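Second Life for Old Denim: our textiles project at Trotby
August
By Sizwe Shezi and Cameron Semple

We started with a pile of jeans and no real plan. Our tutor group had been asked to pick one everyday material and find out how much use is left in it once its owner has finished with it, and denim won straight away because we both love it! It's tough, it fades in interesting ways and nearly everyone has a pair they no longer wear.

We put a collection box by the main entrance and ended up with 22 pairs. Cameron washed them all at home (sorry to his mum's machine) and we sorted them on the big table in the Trotby workroom. Half of them, 11 pairs, were sound enough to mend. The rest had gone at the knee or the inside thigh, so those were for cutting up.

The best part of sorting was learning to look closely. Denim is a twill, so the weave makes slanting lines you can see and feel. The blue wears away first where the cloth sticks up, along creases and seams, and the areas in between keep more of their colour. We'd both worn jeans for years and never noticed how much of a map they are. 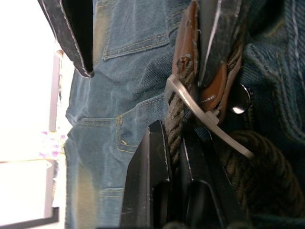 Faded jeans with yellow topstitching, with the leather strap and braided rope.

Stitching was the next thing. Back pockets often have double rows of it, and on several pairs the thread had outlasted the cloth beside it. We unpicked one pocket to see how it was put together and it took Sizwe a whole lunch break. After that we cut round the pockets and kept them in one piece — much quicker, and they look better too.

For the making stage we designed a shoulder bag we called the Muvham. The body is two leg panels sewn flat, with a saved pocket on the front. We tested two kinds of handle, leather and rope. Leather was comfortable on the shoulder but a pain to sew, and we broke 5 needles before switching to an awl and punching the holes first. Rope was easy to knot through but the ends kept fraying, so we bound them with thread.

We loaded each bag with 3000 g of books and hung it from a coat hook overnight. Both handles held. The first rope bag did sag at one corner where our seam was too close to the edge, and we resewed it with a wider allowance.

If we did it again we'd weigh the scraps from the start, as we only thought of that after the first bin bag had gone out. We'd also like to try weaving the leftover hems into a mat. Sizwe has already begun a small one on a cardboard loom and it's looking great.

14 comments
Share this project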